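Section 3: Setting up your Ceradberg water softener for the first time

Welcome to the part most people look forward to least, though we do promise it goes quickly once the kettle is on. Please read it through once before you pick up a spanner. If you have the older Delorme valve, the steps are the same, but your dial will be on the left.

1. Turn off the water at the main stopcock and open the cold kitchen tap until it runs dry.

2. Stand the cabinet on a firm, level floor. A full unit weighs 106 kg, so do choose its home carefully — you won't want to be shuffling it along afterwards.

3. Push the two Erkier hoses onto the valve, matching the arrows to the direction of flow, and tighten the collars by hand. A quarter turn with the spanner is plenty after that.

4. Run the drain hose downhill to the waste, leaving a small air gap at the end.

5. Pour in the salt tablets until they reach the moulded line. Table salt and rock salt will clog the brine well, however tempting the price.

6. Open the stopcock slowly, a little at a time, and feel along each joint with a dry tissue.

7. Set your hardness. Your water company will tell you the figure if you ring them; in the Clumanton area, for instance, we set our own display unit to 394 parts per million.

8. Press and hold REGEN for 3 seconds. The first cycle is rather noisy, and the gurgling is quite normal.

Note: the counter starts at 4000 litres and works its way down as you use water. It goes back to the top by itself after each cycle.

Caution: keep one unsoftened tap in the kitchen for drinking and for making up baby feeds.

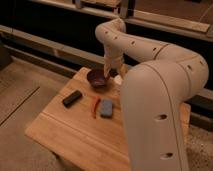 How often should I top up the salt?

Have a look inside the cabinet once a month, and add more tablets whenever you can see water above them.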